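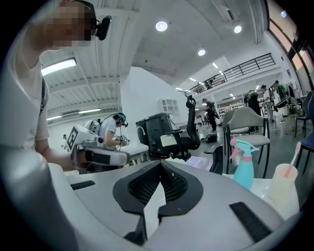
Light beige T-shirt, short sleeves

Laundry and Clothing Care > Stains and Fading
Thread: Light beige tees going pink/gray after a few months

drybarrel
Looking for advice on keeping light beige cotton T-shirts the color they were when I bought them. I wear this kind of shirt most days and have gone through maybe three rounds of them. Whites I can handle. Black I can handle. Beige goes one of two ways on me, either a dingy gray all over or a pinkish cast on the shoulders and sleeves.

Current routine: warm wash, powder detergent with oxygen bleach in it, medium dry. Mixed in with jeans and whatever else is in the basket. Top loader, city water.

pilling_again
Jeans. Stop washing them with jeans.

hem_and_haw
Agree on the jeans, that's your gray. The pink is something else. My guess is the powder. A lot of powders have optical brighteners in them, and on off-white or beige they can shift the color. You see it most in daylight. Switch to a liquid that says no brighteners on the label and give it a couple of months.

It won't bring back the ones you have.

drybarrel
Would brighteners only show on the shoulders though? The body of the shirt is fine except for the gray.

hem_and_haw
Good point, probably not. Do you line dry at all?

drybarrel
In summer, yes. On hangers, by the back fence.

hem_and_haw
Then it's sun. Shoulders and the tops of the sleeves get all of it on a hanger. Beige is usually a mix of dyes and one of them goes before the others. Dry them inside out, in shade.

count40s
I'm going to disagree with the brightener thing in general. I used the same powder with brighteners on khaki and beige work shirts for years and never got a color change I could see. I think people blame detergent for what is mostly cheap dye. I had two beige shirts from the same store, one Volley and one Astex, same wash every time. The Volley ones went pink by the end of summer. The Astex ones are still beige. Same powder, same line.

hem_and_haw
That's two shirts and you don't know what either was dyed with.

count40s
It was four shirts, two of each, but sure. Still more of a test than reading the back of a box.

pilling_again
You're both going to be here all day. It can be the dye AND the powder.

schumacher_st_laundry
I run a wash and fold. For light beige cotton we do:

Cold, or 30 C if your machine shows it.
Liquid, no brightener, half of what the cap says.
Own load, or with other pale stuff. No denim, no new towels.
Inside out.
Low dry and out while the collar is still a little damp.

Extra detergent is a big cause of gray. It doesn't rinse out in a full load and it holds on to dirt. If you have hard water, it's worse. Run one of the gray shirts through a hot cycle with nothing added and look at the water partway through. If it's sudsy, there's your answer.

drybarrel
Tried that this morning with two of them. Suds, a lot. I've been filling the scoop to the top line for years. They did come out a bit lighter, could be wishful thinking.

sudsy_in_ohio
Has anyone redyed beige? I have a pack of these that went pink and I'd rather not toss them.

count40s
I did once with tea. Came out blotchy around the neck. The thread in the seams is usually polyester, so it stayed the old color too. Looked bad up close. Fine for painting the garage.

pilling_again
Use real fiber dye, a tiny amount, and weigh the shirts first. Get them fully wet before they go in and keep stirring for 40 minutes. I use 20 grams of salt per shirt but follow your packet. Test on the ugliest one.

sudsy_in_ohio
Thanks, will do a test one.

drybarrel
Update for anyone searching later. Ordered a liquid without brighteners, cut the dose in half, and the jeans get their own load now. Bought two new beige tees in January and they haven't changed yet. The line by the fence only gets used in the evening. Old ones are still gray but less gray.

count40s
You changed four things at once so we'll never know which it was.

drybarrel
Fine by me.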